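3.2 Match sample and coding of partnerships

The sample comprised 102 matches from the Innes Shield, a men's and women's limited-overs cricket competition contested by clubs in the Griklow district. Ball-by-ball records were obtained from the competition's scoring system and checked against the paper scorebooks kept by the home club. Matches shortened by rain to fewer than 20 overs per side were excluded, as were six matches for which the two sources could not be reconciled.

A partnership was coded as a recovery partnership where it began with the batting side three or more wickets down inside the first 10 overs and both batters faced at least 12 deliveries. This definition yielded 238 partnerships. Retirements due to injury were treated as the end of a partnership, in keeping with the practice of the district scorers. Extras were credited to the partnership but not to either batter.
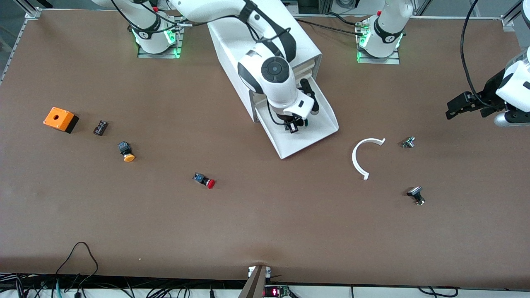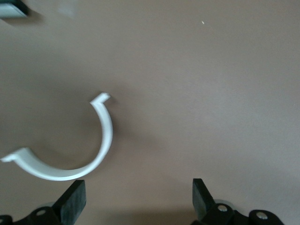

Figure 2. Tabletop with two white robot arms and small electrical components (first panel); curved white plastic piece with a flange at each end (second panel).

3.3 Estimation

Run rate within each partnership was modelled using a mixed-effects regression with random intercepts for club and ground. Fixed effects were the over in which the partnership began, the required rate at that point (second innings only), and the presence of a left-hand and right-hand combination at the crease. Confidence intervals were derived from 1,000 bootstrap resamples drawn at the level of the match, as partnerships within the same innings cannot be regarded as independent.

Two grounds, Privon Oval and Zerkix Park, have boundaries noticeably shorter on one side than the remainder of the district's venues. The models were therefore estimated with and without matches played at these grounds. The direction of the main coefficients was unchanged, although the interval for the left-right combination widened and included zero in the restricted sample.

No adjustment was made for the quality of the bowling attack. Club selection in the district varies considerably from week to week, particularly in December, when university players return home and several sides draw on their lower grades. A rating based on season averages would in many cases have rested on too few overs to be informative. The implications of this omission for the second-innings results are considered in Section 5.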